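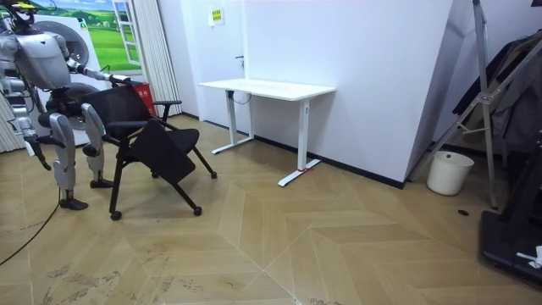
Do you pull a rolling chair or push it when you reset a room?
Pull for a short move, push for a long one, and keep both hands low on anything heavy.

ROOM SETUP AND RESET, handout 4
Moving and placing loose seating

Covers the part of the session we rushed. Bring this to the practical, plus your floor plan from handout 3. Ornent plan, not the Gallis one (Gallis is for the storage unit later on).

Terms first, people keep mixing them up

Caster = the small wheel plus its fork. Wheel = just the round bit.
Tablet = the writing flap on a training chair. Some fold down beside the seat, some lift off. In the catalogs "flap", "arm desk", "paddle", all the same thing.
Nesting = seats flip up, chairs slide into each other from the front.
Stacking = one on top of the other. Most chairs on casters do NOT stack. Check before you try.

Before you move a chair

Look at the tablet. Up or down? Folded tablets still swing when the chair tips, and they will catch a knee or a table edge. If it has a latch, latch it. If not, hold it against the frame with your free hand.

Look at the floor. Cables, door strips, edge of a rug. Small casters stop dead on anything thicker than a phone charger lead and the chair keeps going.

Look at where it's going. Sounds silly. Half the bumps in last term's practical were people reversing into a desk.

Tipping

Grip the top of the backrest, middle not corner. Lean the chair toward you till the front wheels come up, then stop. You want it balanced, not hanging off your arm. If the back wheels start to run away put a foot behind one of them.

Mesh backs: hold the frame edge if there is one. Pulling on the mesh itself stretches it over time and then it sags and teh whole chair looks old.

Tip for: getting over a door strip, turning in a tight spot, checking casters for hair and thread.
Don't tip for: long straight moves. Just roll it.

Never tip with a bag or a coat on the back. Take it off first.

Caster check (write this in your log)

- spins freely
- swivels freely
- nothing wound round the axle
- doesn't drop out when you lift the chair
- same type as its neighbors (hard ones and soft ones get swapped in repairs, chair then drifts sideways)

Bad caster, tag the backrest and put the chair out of the row. Don't fix it on the spot. Clarnora casters push in by hand, Shimada ones need the tool, and if you force the second kind you split the leg socket.

Placing

Training room, chairs with tablets: leave 40 inches from the front of one seat to the back of the one ahead, tablets open. Sit in one and try. If your knees touch, it's wrong whatever the plan says.

Aisles 80 inches on the main run. Measure between the widest points, so armrest to armrest, not wheel to wheel. This was the most common mistake in the drawings.

Keep clear, always:
- fire extinguishers and the way to them. A chair parked in front counts as blocked even if it rolls
- the swing of any door, and that includes appliance doors in mixed use rooms (washer, dishwasher, low cupboards)
- bottoms of curtains. Casters run over the hem and bring the rail down
- wall signs people need to read from the door

Mixed use rooms are the hard ones. Laundry one side, desks the other, class in the middle. Draw the appliance door OPEN on the plan first, then fit the seating round it. Everybody does it the other way and redraws.

Worked sum

Room for seating, after aisles and clear zones: 480 square feet. Allow 12 per tablet chair. 480 / 12 = 40 chairs. Then take off 2 for the corner by the door, so 38. Write down the number you took off and where, I mark that seperately.

Reset at end of session

Tablets down, bags and bottles out, chairs back to plan, tagged ones by the wall. Lights last.

For the practical

Work in pairs, one moves, one watches the wheels, then swap. Closed shoes. Redraw your plan at half inch to the foot, pencil is fine. Hand in plan and caster log together, stapled. July group: same task, but use the smaller room, and skip the worked sum, you did it already.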